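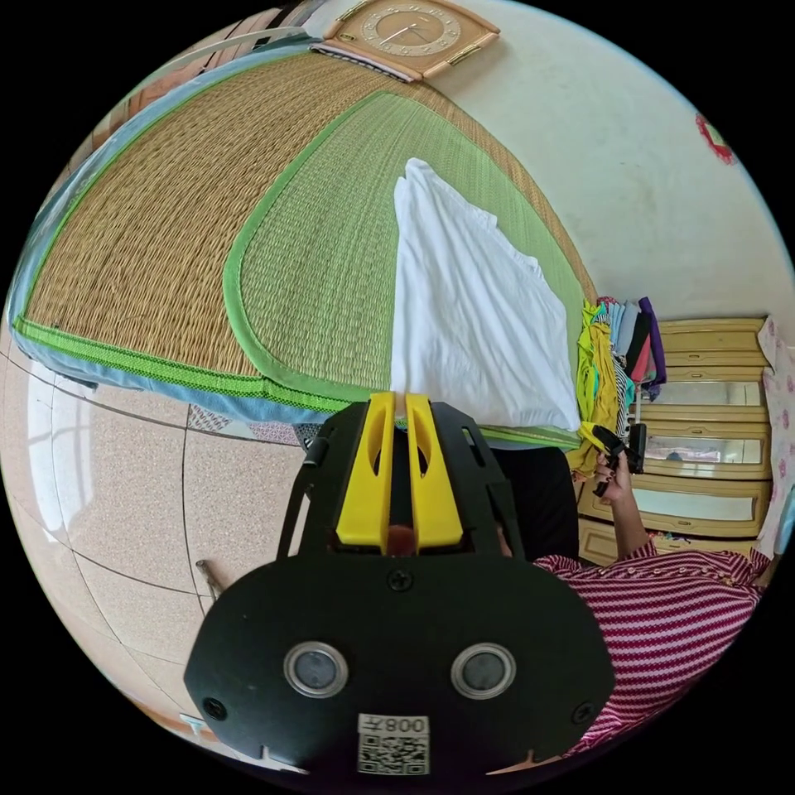 Clurkbridge Makers Forum > Robotics > Teaching and teleoperation

Thread: Folding by demonstration - hand-held gripper or drive the arm?

pallet_jack
October 2018

I've got an Enness arm on loan until March and I want it to fold pillowcases and tea towels. Nothing clever, one item at a time on a flat surface.

I can see two ways to show it. Either I sit at the arm and drive it remotely with a leader handle, or I do the folding with a hand-held gripper that has a lens on it and train from that. I've tried the first. A single fold took me 3 minutes and I dropped the corner more often than not. The second looks much quicker but I don't have the arm's joint positions to go with it, only where the gripper went.

Which would you do first? Target is 300 demonstrations before I bother training anything.

ternport_tim
Hand-held, every time. I did 15 towels by remote control on a Barroso and gave up. You can't feel the cloth, so you either pinch the table or close on air. With the gripper in your hand you know straight away that you've caught two layers.

Missing joint positions is less of a problem than you think. You work them out afterwards from the gripper path. Throw away any run the arm can't reach.

greywether
"Throw away any run the arm can't reach" is doing a lot of work there. I did this last winter on a bed at home and lost a third of my runs that way. A person leans over the bed, walks round the corner and comes at the cloth from the far side. The arm is bolted down. It can't do any of that.

Drive the real arm and every run you keep is one the arm has already done.

ternport_tim
So stand still while you do it. Put tape on the floor and keep your feet on it.

greywether
I did put tape down. You still lean.

oddbobbin
I do both, so I'll give you the figures as I have them. By remote control I get 15 decent folds in an evening. With the gripper I got to 300 in a weekend, including stopping for meals. Even if you bin a third you are miles ahead.

Things I'd do from the start:

Fingers. Use the same ones on the hand-held unit and on the arm. Same shape, same plastic, same gap when closed. I had long soft ones on one and short stiff ones on the other and the arm kept stopping a finger's width above the sheet.

Colour. Bright fingers are worth having. Mine were black to begin with and I couldn't tell from the recording when they had shut on a dark T-shirt.

Your own hand. Keep your fingertips back behind the gripper fingers. It's very easy to help the cloth along without noticing, and then the robot learns a fold that needs a thumb.

Speed. Go at half the speed you'd fold at normally. The arm won't keep up with a wrist flick.

pallet_jack
Thanks, that's useful. The thumb thing I'm sure I would have done.

Does the surface matter? I was going to use the workbench because it's flat and plain. The other choice is the spare bed.

oddbobbin
Depends where the arm will be working. If it's going to be the bench, use the bench. A mattress gives when you press on it and a bench doesn't, so the height you close at is different. I'd not mix them until one is working.

lintfilter
Disagree with that. I'd mix from day one. I did all mine on one plain table and the policy fell apart when I changed the tablecloth. After that I recorded on anything going - beds, straw mats, the sofa, a white sheet on a pale blue one, clutter left where it was. The results were worse at first and then a good deal better.

A tidy bench with a single towel on it teaches the robot about that bench.

oddbobbin
With 300 runs in total, though? Split that over six surfaces and you've not got much of anything. He has the arm until March.

lintfilter
Fair point on the time. Two surfaces then. But don't clear the room.

greywether
One more for the list. If you're using two hand-held grippers, left and right, label them and don't swap. I swapped once halfway through an afternoon and didn't find out until every mirrored fold came out wrong. Also check both are recording before each run. A stray loop of cable had pulled loose on mine and I had half a session with one hand.

pallet_jack
Hadn't planned on two. Can you fold a pillowcase with one?

ternport_tim
In half, yes, if it's already flat. Pick up one corner and carry it over. It goes crooked on the second fold because nothing is holding the other corner. For anything bigger you want two.

greywether
Agreed, for once. And you only have the one arm, so do tea towels and leave the pillowcases.

pallet_jack
Right. Tea towels, one gripper, feet on the tape, bench first and then the bed. I'll do 15 by remote control as well so I have something to compare with, and post the reach failures for both.

greywether
Post the raw count as well please, before you bin any.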